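Grurkton, Finside: is the terrace worth the fuss?

People have been telling me to go to Grurkton since December. It sits at the far end of the Finside waterfront, past the ferry steps, and it has one of those reputations that grows mostly because there is always a queue. I don't trust queues. A queue tells you how many people are outside, and a clever doorman can arrange that with an empty room behind him.

So I went twice, once early and once late, and paid my own way both times.

Entry is £10 before nine and free for anyone eating at Pimis, the small kitchen on the ground floor. The website makes this sound like a bargain. Read the menu first. A plate of grilled prawns (four of them, and not large) costs more than getting in, so unless you were going to have dinner anyway, pay at the door and eat somewhere up the hill.

The main room is downstairs and it's fine. Low ceiling, a long bar, a dance floor that fills up by half past eleven. The sound system was put in by a firm called Kontogiannis and there's a little plaque by the cloakroom to tell you so. I'll grant them the sound. You can stand at the bar and order in a normal voice while the floor is going at full tilt, and I can think of very few places on this coast where that is true. The lights are another matter. Somebody has found the strobe button and is very pleased with it.

Upstairs is what everyone talks about. The terrace holds 178 according to the sign, and on my second visit it felt as if every one of them had decided to stand between me and the sea. You get the view if you're at the rail. If you aren't, you get the backs of the people at the rail. The booths on the raised part do look out over the water, but they carry a £50 minimum spend per person, and the waiter reminded us of it twice before we'd sat down properly.

Drinks are decent and slow. I had a sour that was well made and a gin and tonic that was mostly ice. The house cocktail is a rum thing with fig in it, and it tastes like a pudding somebody left out. Beer comes in bottles only. On the early visit I was served in a couple of minutes; on the late one I gave up at the terrace bar, went back downstairs and was quicker for it. Worth remembering.
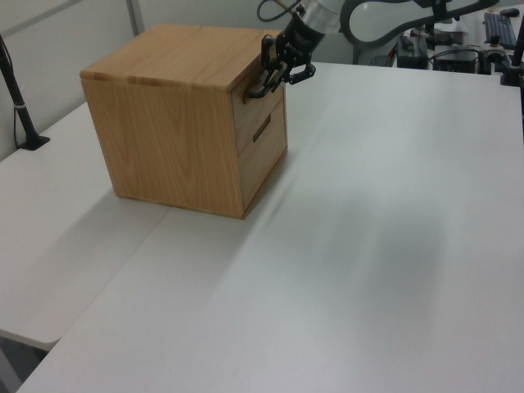

Light wood, two drawers.

The music depends entirely on the night. Fatos Nikolovski has the late slot most weekends and he's the best reason to come. He plays long sets, lets a record run to its end, and doesn't shout over anything. The floor was properly moving for the whole of his first hour, including several people who had clearly only come up for the view and wandered back down. The early slot was a playlist, as far as I could tell, and a lazy one. I heard the same song twice before ten.

The dress code says "smart coastal". I asked at the door what that meant and was told "you know, smart, but coastal". Trainers got in. A man in a very nice linen shirt and sandals did not. If you've come straight from the beach, go home and change your shoes, whatever the website says about bare feet and sunsets.

A few practical things. The cloakroom is £3 an item and counts a scarf as an item. Toilets downstairs were clean both times, toilets upstairs were clean once. There is no lift to the terrace, only a steep outside stair that gets slippery — I watched two people take it sitting down. The last 206 bus leaves from the ferry steps at twenty past one, well before Nikolovski has finished, and after that you're in the hands of the taxi rank, where I waited forty minutes in the wind with a great many cross people.

Would I go again? For Nikolovski, yes, on a night when I'd already eaten and had somebody to share the taxi with. I'd stay downstairs, drink bottled beer and leave the terrace to the people with booths. For a quiet drink by the sea I'd go nearly anywhere else in Finside, and there are benches on the front with a better view that don't ask you to spend anything.

Three stars out of five. It would have been two and a half without the sound system.

Open from seven until three, kitchen closes at ten. Booths can be booked online, but the deposit isn't refunded if it rains, so check the forecast before you hand over your card.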